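Workshop > Surfaces and Layouts > Gallery > White table, colored cubes

White table, colored cubes

Sunday, November 13, 2022

The table in the back bay at Plurndale has been in service for 14 months. It was bought as a plain white top, drilled as fixtures came and went, and has never been refinished. These notes cover the surface, the markings and the cubes in the current layout. They are meant for anyone setting up a similar top for small-block placement work.

Matte white was picked over gloss for one reason: overhead light on a gloss top leaves a bright patch that moves as you walk along the bench. A matte top still shows shadows, but their edges are soft and they can be ignored when checking where a block sits. The drawback is that matte white holds every scuff. Gray rub marks come up with a damp cloth and a little dish soap if they are caught the same week. After that they stay.

1. Markings and blocks

The layout uses a black square outline, a black strip and cubes in plain colors. The outline is the target area. The strip is a divider and is left in place between sessions.

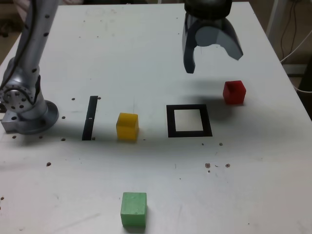

Line width matters more than line length. A thin outline disappears at the far side of the bench, and a thick one makes it hard to say whether a block is in or out. We settled on a width that reads clearly from the stool and have kept it through 16 layouts. The inside edge of the line is the limit. A block touching black is recorded as out.

The strip is not squared to the table edge. It was checked in the last survey, found to be a little off, and left alone — relaying it would break comparison with the older sheets.

Old holes are not filled. Filler was tried on a spare panel and shrank in the first winter, leaving a shallow dish that tipped a block when it landed on the rim. An open hole is narrower than a block face and causes no trouble. Burrs are taken off with a hand countersink, one light turn, and the dust is wiped up before anything is set down.

2. Color choice

Red and yellow separate well on white under the tube lights in the bay. Yellow is the weaker of the two at the end of the day, when light from the west window warms the whole top, so the blind comes down after lunch. The green in use is a pale one. The Dremus color card (sheet 8) is kept in the drawer for matching replacements.

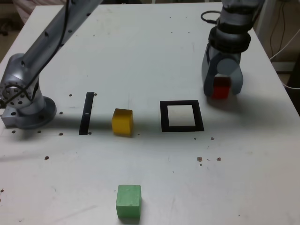

3. Care and records

Wipe the top before each session, working from the back edge forward. Do not drag blocks. Lift them, including when clearing up. Solvent lifts the black markings at the corners and is kept off this bench.

Check the plate screws monthly. The driver set is in the left drawer and goes back there.

The table is logged as item 3707 in the Fastamico register. Layout sheets are filed by number in the Namboodiri binder, most recent at the front. Each sheet gives the position of the outline and the strip, measured from the front left corner of the top. Cube positions are not recorded, as they change through the session.

Comments

benchrat: What do you use for the corners of the outline? Mine always lift first, soap or no soap.

Page author: Butt joints, not overlapped, pressed down with a plastic scraper. Overlaps catch the cloth.

t_square: I would still fill the holes. Two-part filler doesn't shrink the way the tub stuff does. Sand it flush the next day and touch in the white.

oldpine: Had the same yellow problem in the afternoons. A blind fixed most of it, changing the tubes to a cooler type fixed the rest.

Page author: The tubes are due in November. Will note the type on the next sheet.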